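Drodex Support Desk
Ticket 2760
Subject: Macro keys drop out on wireless keyboard after wake, companion app shows "device busy"
Product: Nokbridge wireless mechanical keyboard with 2.4 GHz receiver
Opened by: Daithí Rafferty
Assigned to: Bernadette Noonan
Status: Closed, workaround confirmed, firmware fix pending
Priority: Normal

Initial report (Daithí Rafferty)

The keyboard pairs and types normally from a cold boot. After the PC has been asleep and is woken again, the ordinary keys still work but the macro column down the left side does nothing. The companion app lists the keyboard but with a grey dot beside it, and any attempt to load a profile ends in "device busy". Unplugging the receiver and putting it back brings everything up again until the next sleep.

It does not happen every time. Short sleeps are usually fine. If the machine has been left over lunch it nearly always fails.

Set-up:
Windows 11, 64-bit, all updates applied
Companion app 4.9, installed for all users
Receiver in a rear USB 3 port
Mouse from another maker, wired
Second monitor with its own USB hub, nothing plugged into the hub
Profile in use: 14 macros across two layers, stored on the keyboard

Already tried: restarting the app, reinstalling the app, different rear port, new battery charge. No change with any of them.

Bernadette Noonan, support

Thanks for the detail. Before we look at the app I would like to rule out power management on the port. Please do the following in order and test after each step, not at the end.

1. Device Manager, Universal Serial Bus controllers. Open each USB Root Hub entry, Power Management tab, and clear "Allow the computer to turn off this device to save power".
2. Power Options, advanced settings, USB settings. Set selective suspend to Disabled.
3. Shut down fully with the shift key held so that fast start-up is skipped, then boot.
4. Sleep the PC for at least half an hour, wake it with the mouse, and try a macro before opening the app.

Please also export the log from the app (Settings, Diagnostics, Export) straight after a failure. If you restart the app first, the log is overwritten.

Daithí Rafferty

Steps 1 and 2 done, no change. Step 3 done, no change. Step 4: macros dead, typing fine. Log attached.

One thing I noticed on the second run. If the app is closed from the tray before the PC sleeps, the macros survive. I have done that four times and they were there on each wake. With the app left running they failed three times out of four.

Bernadette Noonan, support

That is useful. The log shows the app asking for the profile checksum immediately on wake, before the receiver has finished re-enumerating. The request times out, the app retries, and after the ninth retry it leaves the control channel open. The keyboard then holds its macro layer locked, as it would during a profile write. Plain keys use a separate endpoint, so they carry on.

Relevant lines, trimmed:

resume event received
hid open ok, endpoint 2
profile crc request, timeout
profile crc request, timeout
(7 further)
retry limit 9 reached, handle not released
state: BUSY

Passing to Fergal Cronin for a second opinion on the receiver side. In the meantime please tell me the receiver firmware version, shown under About when you click the receiver and not the keyboard.

Daithí Rafferty

Receiver firmware is 1.91. The keyboard itself says it is up to date.

While I was in the app I checked the 3D viewer as well, because I have two macros bound to it (camera reset and top view) and wanted to be sure that the viewer was not the thing holding the device open. It behaves the same with the viewer closed.
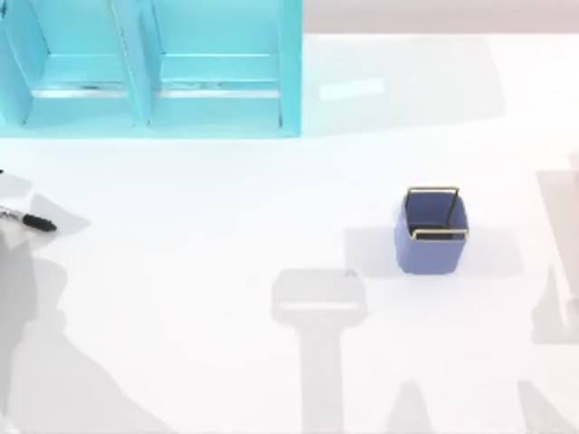 Attachment 2: cyan shelf unit and white tabletop.

With the viewer open and the app closed, macros are fine after wake. With the app open and the viewer closed, they fail. So I think the viewer can be left out of it.

Fergal Cronin, firmware

Agreed, please disregard the viewer.

Receiver 1.91 is the version I would expect to see here. It reports ready to the host as soon as USB enumeration completes, but the radio link to the keyboard takes longer to come back if the keyboard has gone into deep idle. Deep idle starts after 20 minutes without a keypress, which fits the short sleeps being fine and the lunch break not.

I have reproduced it on the bench with a Jonholm mini PC and the same receiver build. Measured gap between "ready" and the first valid reply from the keyboard was 191 ms on a light idle and well over two seconds on a deep one. The app gives up before the second case completes.

There are two faults, then:

a) Receiver reports ready too early. Firmware.
b) App does not release the handle when it reaches the retry limit. Software.

Either one fixed would hide the symptom. Both need doing. I have raised (a) against the receiver and asked Finbarr McGrath to raise (b) against the app.

Finbarr McGrath, desktop software

Raised and accepted. The handle is released correctly if the retry limit is hit at launch, but the resume path has its own copy of the retry code and the release was never added there. The change is small. It will go into the October build of the app if it passes testing.

For the customer, until then: there is a setting that delays the resume check.

Settings, Advanced, "Delay device check after resume". Default is 0. Set it to 5 seconds. The option is hidden unless "Show advanced options" is ticked on the General page.

Do not go above 10 seconds. Past that point the lighting service starts first and takes the channel, and the same message appears for a different reason.

Bernadette Noonan, support

Daithí, please apply the setting above and put your power options back to how they were. The changes in steps 1 and 2 had no effect on this fault and there is no point in leaving them on. Then test with the app running and the PC asleep long enough for the keyboard to go into deep idle.

Daithí Rafferty

Delay set to 5. Power settings restored. Three long sleeps and one overnight, app left running in all of them.

Long sleep 1: macros working, green dot
Long sleep 2: macros working, green dot
Long sleep 3: grey dot for a few seconds, then green, macros working
Overnight: macros working, green dot

On the third one I pressed a macro key while the dot was still grey and nothing happened. The press was not queued, it was simply lost. It worked when the dot changed. I can live with that.

Separate question. My colleague Finbarr Breathnach has the same keyboard on a laptop with a docking station from Ó Súilleabháin and sees something similar when he undocks. Is that the same fault?

Fergal Cronin, firmware

Possibly, but I would not assume so. Undocking removes the receiver from the bus altogether, so the app gets a removal event and closes the handle by a different route. If he has the receiver plugged into the dock, he should move it to a port on the laptop itself and see whether the problem goes with it. If it does not, please ask him to open his own ticket with a log. A note of the dock's firmware version would help as well.

The lost keypress on wake is expected with the delay in place. The macro layer is not available until the check completes and the keyboard does not buffer presses on that layer. It would be possible to buffer them but we have had complaints in the past about macros firing into a lock screen, so it was left out.

Daithí Rafferty

Understood. I will pass that on to Finbarr. His receiver is in the dock, so that is probably the first thing to change. Happy for this one to be closed.

Bernadette Noonan, support

Closing with workaround. Summary for anyone arriving from search:

Symptom: macro keys dead after PC wakes, normal typing unaffected, app shows "device busy".
Affects: receiver firmware 1.91 with companion app 4.9. Earlier combinations not tested.
Cause: receiver reports ready before the radio link is up; app fails to release the device after its retries run out.
Workaround: set "Delay device check after resume" to 5 seconds, or close the app from the tray before sleep.
If already in the failed state: unplug the receiver and plug it back in. Restarting the app alone will not clear it.
Permanent fix: app change due in the October build. Receiver firmware change has no release date yet.

Once the October build is installed, set the delay back to 0. The old value is kept through an upgrade and will otherwise hold up the check for no benefit.

Ticket closed 16:40
Linked items: receiver firmware (open), desktop app (in test)
Replies to this ticket will reopen it.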